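Folding the Big Slippery Things: Quilts, Blankets and Satiny Covers

Posted June 18, 2019

I have been meaning to write this page since December, when my neighbor Ruan Buthelezi came over for coffee, saw my heap of bedding and asked whether I was running a hotel. I'm not, but I do love a patterned cover, and after 21 years of keeping house I own more of them than one wardrobe can comfortably hold (and I will not be parting with any, thank you!). So we have had to find a way to live together.

Start by giving yourself the whole bed. Clear off the pillows, spread your nicest quilt flat, and use that as your folding table. I tried folding on the floor for years and all I got out of it was sore knees and lint.

Next, sort by how the cloth behaves. Cottons will stay where you put them, brocades are a bit stiff but they mean well, and anything with a satiny face is going to slither toward the floor the minute you turn your back. I do the slithery ones first, while I still have my patience.

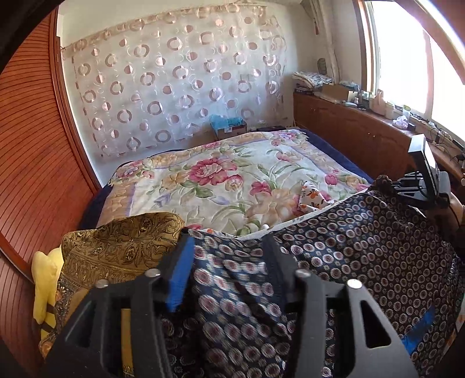 With a satiny cover, fold it so that the shiny side ends up against itself only once, and after that let the lining do the gripping. Bring the two far corners together, lay the fold down, and run your forearm along it from the middle outward. Your forearm, mind you, and not just your palm! You cover so much more ground. If the lining creeps out past the top cloth, stop and pull it back before the second fold, or you will be chasing that crooked edge all the way to the end.

Brocade wants fewer folds. I go in half, in half again, and then roll it loosely, with the pattern on the inside. Guoqing Zou, who had a stall near us selling curtain cloth and let me ask far too many questions, taught me to roll it around a clean old towel so it doesn't get a hard crease down the middle. I have done it that way ever since.

Now for blankets. A woven blanket can be folded in thirds the long way and then in thirds again, and it will make a tidy block that stands up on a shelf by itself. Pinch the fold along its ridge and give it one little shake before you lay it down, and the layers underneath will mostly sort themselves out. Mine still come out a touch fatter at one end, and I have decided I can live with that.
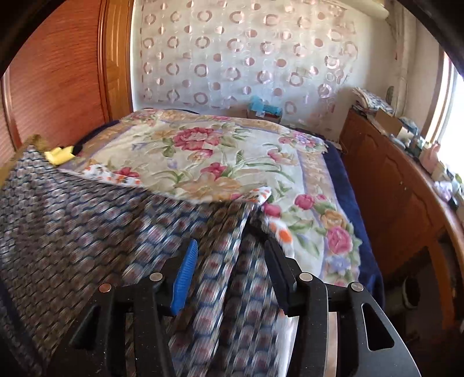

The blue patterned blanket with one fold pulled up into a narrow ridge, and the floral quilt spread out on the bed.

A few odds and ends while I'm at it. Small printed cloths get tucked inside the fold of the bigger piece they go with, so I'm not hunting for them at nine at night when company is staying. Wipe the shelf down and let it dry completely before anything goes back on it. Heaviest covers at the bottom, and the one you reach for most at the front, even if it spoils the color order. And refold everything along different lines when the seasons change, which takes me most of an afternoon and a large pot of tea.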